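About us

Indard looks after small robot cells. We set them up, service them and repair them, mostly for laboratories, packing rooms and colleges that have one or two machines and no engineer of their own to mind them. The firm has been going for 16 years and there are six of us, working from a single-storey unit on the Planero estate.

What we do

Most of our work is on enclosed bench cells: one arm, one gripper, a work surface and walls on the sides that need them. We don't build robots and we don't sell them. Customers come to us when the cell has been delivered and has to be made to work, or when it has worked for some years and has started to miss.

A set-up normally takes us five days. The first goes on the base and the levels. If the work surface is out of true, every position taught afterwards will be out as well, so we don't switch the arm on until the surface has been checked corner to corner. Then we fit the gripper, run the cables, set the home position and teach the places where parts are picked up and put down. The last day belongs to the customer's own staff, who run the cell while we stand back.

If the gripper carries a camera, we set that up with the fingers fully open and nothing between them. Both fingertips should come into view at the same height. We check the picture again after any work on the wrist, however small the job was.
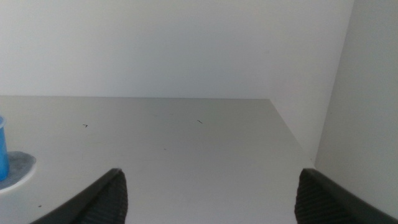 Lighting is dealt with at the same visit. We want it even, with no hard shadows on the work surface, and we would sooner move a lamp than alter the camera settings to make up for a bad one. Plain walls help too. For test pieces we like a strong colour against a pale background, and a blue plastic cup does as well as anything you can buy for the purpose.

Looking after a cell

Our service visits follow the same order each time:

Wipe down the surface and walls, and look for hairs, scratches and bits of debris.
Check the ribbed pads on the fingers for wear, and change them as a pair.
Open and close the gripper 100 times and listen to it.
Check the taught positions against the set-up sheet.
Go over the cable run, especially where it bends at the wrist.
Write up the log and leave a copy in the cell.

The pads are what wear out first. Small marks on the surface matter more than people expect – a camera can take a speck for the edge of a part, and we have been called out to faults that were put right with a damp cloth. We still charge for the visit, but we do ask about cleaning on the phone first.

Repairs

We carry pads, fingers, cables and common sensors in the van. Gearbox and motor work is done at our own bench. Since January we have also taken on the service contracts that used to belong to McAlister, and those customers keep the terms they had. Spare fingers are cut for us by Oteck, usually within about a week.

Getting in touch

Ring or write with the make of the arm, its age and what it is doing wrong. A copy of the last log page is useful if you have one.

Page last updated 17 October 2023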